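May 3, 2024 — sim bench, sink task

Reran Ruwan's claim that the clutter-trained policy "generalises to the sink". I'm not convinced. His number comes from 128 rollouts, but all of them share 2 start layouts, so I'd call that 2 tests repeated a lot.

What I changed: new seeds for the object positions, same kitchen, same black hand, no retuning. Parveen wanted the contact friction lowered too. Left it alone for now — one thing at a time, or we'll be arguing about it until December.

Notes as I went:

Success is scored on object height only. Lift anything off its support for long enough and it counts, even if it was the wrong thing. Clémence flagged this weeks ago and it is still in the script.

The steel is very flatly shaded and the basin floors are nearly white, so a white dish on them has little contrast. If the policy copes with that, good, but I'd want to see it on the depth-only version before believing it uses shape.

Grasps near the divider look better in the plots than they do in playback. Around 4 of the ones marked clean had fingers passing a little way into the rim. Physics step too coarse? Ask Mawar.

Two renders from the sink set, open hand in the first and bottle grasp in the second:

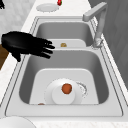
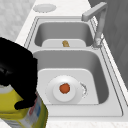

To do

Fix the scoring so it checks which object moved.
Ask Hashini for the Villis logs, the raw ones and not the summary table.
Rerun with the finer step, same seeds.
Hold the "generalises" line out of the Jollport draft until that's done. Ruwan won't like it.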